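Planning and Budget Questions - Chip Handling Cells

Last updated: July 15, 2026

How early should we order the arm and the gripper?
We advise to place the order in March if you want to work with the cell in summer. The arm from Sulum is usually the longest wait. The gripper fingers are made by us in Gidirgate and can be changed later.

What should be in the first budget?
Put the arm, the gripper, the wrist camera, the lights and the fixture panel on separate lines. Many buyers write only the arm, and then the fixture is paid from another account. Please also keep money for spare fingers - one set costs 207 dollars.

Is a printed fixture good enough, or do we need a machined one?
For a trial, printed is fine. One printed panel costs 117 dollars, and a new version can be ready in 11 days. Wait with the machined one until the pocket sizes do not change anymore.

Do we need different fingers for processors and for circuit boards?
Not always. Send us the parts you plan to handle, and we will try them with the standard fingers first. A processor should be held by its sides, so that nothing presses on the contacts below.
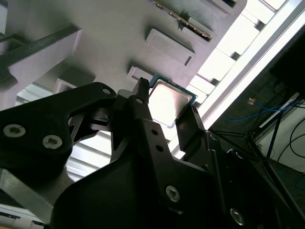 If the standard fingers do not fit, we quote a special pair. The drawing work is 300 dollars, paid one time, also when you order more pairs later.

Can we rent before we buy?
Yes, through our partner Trerden. The rent is not taken off the purchase price.

Who answers questions about a quote?
Please write to Keisha Kapoor at the Jugah office and include your quote number.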